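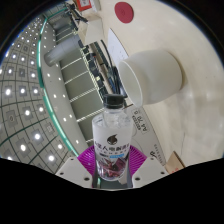
Fatos wanted to know why water bottles have all those bumpy lines on them, and were they just for decoration? Good question. Fatos also asked why a paper cup falls over when you sneeze near it and a full bottle doesn't. Also good. So that's what we're doing today – bottles and cups. Grab a drink of water first if you want. Plain water, not juice, you'll see why later.

Why the lines?

Plastic bottles are thin. Really thin. Thin plastic bends easily, so a bottle with perfectly smooth sides would squash in every time you picked it up, and water would shoot out the top. Splat.

So the people who design bottles fold little ridges into the plastic. Ridges make thin stuff stiff.

Try it yourself. Take a flat sheet of paper and hold it by one end. It flops. Now fold it back and forth like a fan and hold it by one end again. Way stiffer! Same paper, nothing added. The bottle does the same trick. So does a cardboard box – look at the torn edge of one sometime and find the wavy layer in the middle.

They also give your fingers something to hang on to.

Why is it see-through?

The plastic most water bottles are made of is called PET. It's short for a very long word, polyethylene terephthalate. Say it three times fast. (Pejman can. Nobody else in the class could.)

Light goes right through PET and right through water too. But it doesn't always go straight! When light moves from air into plastic and then into water, it bends a little. That bending is called refraction. A round bottle full of water works sort of like a lens, so things behind it look stretched or blurry or even flipped around.

Test it. Draw an arrow on a piece of paper, pointing left. Stand the paper up behind a full bottle, one with a smooth part and no label in the way. Now slide the paper slowly backward, away from the bottle. At some point the arrow points right. Spooky the first time.

What's the label for?

Lots of jobs. It says whose water it is and how much is inside, and usually where it came from. Labels come in whatever language people read where the bottle is sold, so a bottle of water from far away might have writing you can't read at all. Chinese, Arabic, Greek. You can still tell a lot from the shape and the colors. Fun thing to collect, if somebody in your family travels. Ihor has one label from Laldale and one from Plivholm taped inside his notebook, and they're both blue. So many water labels are blue.

Why does the cap click?

The first time you open a new bottle you hear a crackle. Under the cap there's a plastic ring, joined on by tiny thin bits. Twist the cap and the tiny bits snap. On lots of bottles the ring stays behind on the neck. If it's alredy snapped when you get it, somebody opened it before you, so ask a grown-up before drinking.

The twisty lines on the neck are called threads. A thread is really a long ramp wrapped around and around. You turn, and the cap rides down the ramp until it's tight.

OK now the tipping

Everything has a center of gravity. That's the spot where the weight balances. Low center of gravity = hard to tip. High center of gravity = easy to tip.

A cup is usually wide at the top and narrow at the bottom, so when it's empty, more of its weight is up high. And it's standing on a small base. And it weighs almost nothing. One bump and it's on its side. Then it rolls, but not straight! A cup with one wide end and one narrow end rolls in a curve, because the wide end travels farther each turn. Try it on a clean table.

Why make cups that shape at all then? So they stack. Straight-sided cups won't slide into each other.

Tipping test – you need:

An empty plastic bottle with its cap
A cup
Water
A tray, please use a tray

Stand the empty bottle up. Push it gently near the top with one finger until it falls over. Now fill it 2 fingers deep, cap on, and push again. Harder? Now fill it to the top and push again.

Most people guess the full one is steadiest in every way. It does take the biggest push, being the heaviest. But the one with a bit of water can lean over farther before it goes, cause its weight is all at the bottom. Graça didn't beleive it and did the whole thing over for 28 minutes. Wet socks. She beleives it now.

Then do the cup. Rim up first, then rim down. Which way is harder to knock over?

And why plain water? Juice is sticky, and you're going to spill some.

Words to keep: ridge, refraction, thread, center of gravity.

Next time, Oduor's question – why ice floats.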